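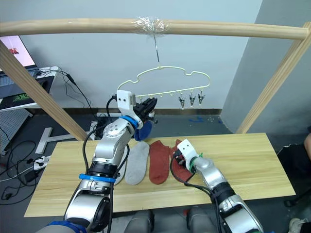
A reader of our earlier guide wrote to ask how a visitor is supposed to follow a demonstration in which the robot hangs up one sock and then appears to do nothing for half a minute. The question was a fair one, and the present page has been rewritten with it in mind. It is intended for staff who will present the sock-hanging task at the Pretisham open day, and for partner sites that wish to run the same demonstration on their own premises.

Hosting the Sock-Hanging Demonstration
Pretisham Robotics Center -- Open Day Guidance
Last revised August 28, 2022

Purpose

The demonstration shows two robot arms working together on a household task. Visitors see the robot take a sock from the table, raise it to a clip on a hanger, and fasten it there. The task was chosen for its soft materials. Socks fold, twist, and slide, and a clip must be opened before it can hold anything. Most visitors have done the job themselves and can judge the result without technical knowledge.

What you will need

A table with a clear working surface
A wooden crossbar that stands over the table
A sock hanger with clips, hung from the crossbar by a wire hook
Socks in plain colors that stand out against the tabletop
Clear tape
The robot, with both grippers fitted and tested

Navy, rust-red, and light grey socks have worked well on a light wood table. Very thin dress socks should be avoided, as should pairs with loose threads.

Step 1. Prepare the crossbar

Set the crossbar over the table and press down lightly on each side to check that it does not rock. Place the wire hook near the middle of the bar and wrap it with tape until it no longer slides. The hanger should be able to swing a little but should not travel along the bar. Replace the tape at the start of each open day, even if it looks sound.

Step 2. Lay out the socks

Place the socks side by side, flat, with the toes pointing away from the robot's audience side and toward the robot. Leave a finger's width between them. Socks that overlap are difficult to pick up singly, and the presenter will spend the session explaining the delay.

Step 3. Check the reach

Before visitors enter, move each gripper by remote control to the height of the clips and back down to the table. Confirm that the cables on both arms have enough slack at full height. Cables running along the floor must be kept clear of the walkway.

Step 4. Brief the visitors

Groups are limited to 13 persons. The Kandura visitor route allows eight minutes at this station, including questions. The following wording has been approved and may be read aloud:

"The robot will pick up one sock at a time. It may pause before it moves. Please remain behind the line while the arms are in motion."

Presenters may add remarks of their own after the first sock has been attempted. It is best not to promise that every sock will be hung.

Step 5. Run the task

Start the program and stand where you can reach the stop button. Name each stage in a calm voice as it occurs: the grasp, the lift, the approach to the clip, the release. During a pause, tell visitors that the robot is comparing the position of the clip with the position of the sock -- this is the point our reader found unclear, and a single sentence is enough.

If a sock falls, allow the robot to try again once. After a second miss, stop the arms fully before reaching over the table.

Step 6. Reset

Stop the program, wait for both arms to come to rest, and remove the socks from the clips by hand. Straighten the hanger, lay out the socks again as in Step 2, and record the attempt on the Drodik sheet. The February sessions produced 703 recorded attempts, and these records were used to set the timings given above.

Common difficulties

The hanger turns away from the gripper. Check the tape at the hook and steady the hanger before restarting.

The gripper picks up two socks. Increase the space between them.

Visitors cannot see the clips. Ask those in front to step to one side. Do not move the table.

Partner sites using the Mustonen table stand should repeat Step 3 after any change in height.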